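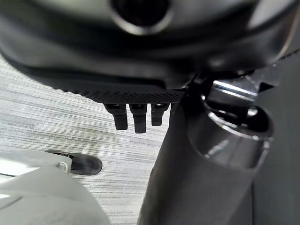 Handout 6: Schema changes on a running database
Course: Data Storage in Practice, evening group. Notes by Mirko Sorrentino

Please read these notes before the lab. Bring your own copy of the Fabbri orders database, with the indexes already built.

1. Why a simple ALTER can stop everything

In the first lab we added a column to a table of 500 rows and it was finished before we looked at the screen. On a large table the same command can be just as quick, but it must first get a lock. If one long report is reading the table, the ALTER waits for it, and all new queries wait behind the ALTER. The users see a frozen application, although the database is doing almost nothing.

So we always set a lock timeout in the session before the change. In the lab we use 600 milliseconds. If the command fails, we try again later. A failed attempt costs little – a long queue costs a lot.

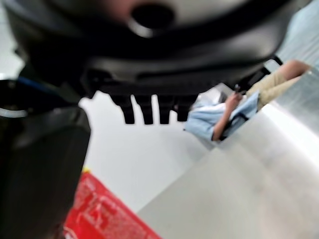
Niltero asked after the last lecture whether it would not be simpler to kill the long report and go on with the change. Sometimes yes, but you should first know which report it is. Look in the activity view, read the query text, and ask the person who started it.

2. Expand, then contract

Suppose we want to split the column full_name in two. We do it in this order:

Add the two new columns, both allowing null.
Change the application so that it writes to the old column and the new ones.
Fill the old rows in small batches.
Change the application so that it reads only from the new columns.
Stop writing to the old column, and drop it in a later release.

Between the steps there can be days. At Gendbridge, our case study, the old column stayed until August.

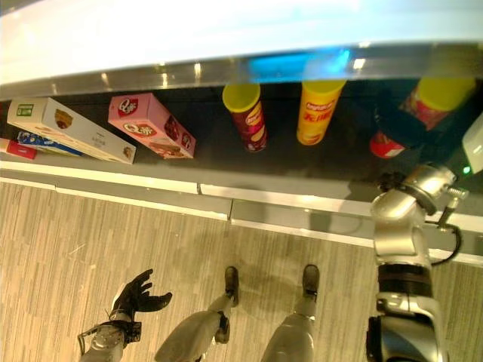
One of last term's students wrote in the course forum: "I filled all the rows in one transaction and my replica was behind for 35 minutes. Is the batch size really so important?"

It is. One huge transaction holds its row locks until the end, and the replica may receive a large amount of work at once. Use batches of up to 50 rows on the lab machine, with a commit after each one. On a real server you can go much higher, but measure the replica delay while you do it.

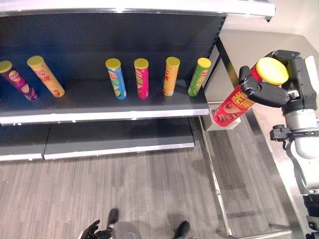
Write the batch script so that it can be stopped and started again. The easy way is to keep the last processed id in a small table and update it in the same transaction as the batch.

For the lab: run the split on the Skiltenwood data set, keep a log of the lock waits, and hand in the log together with your script.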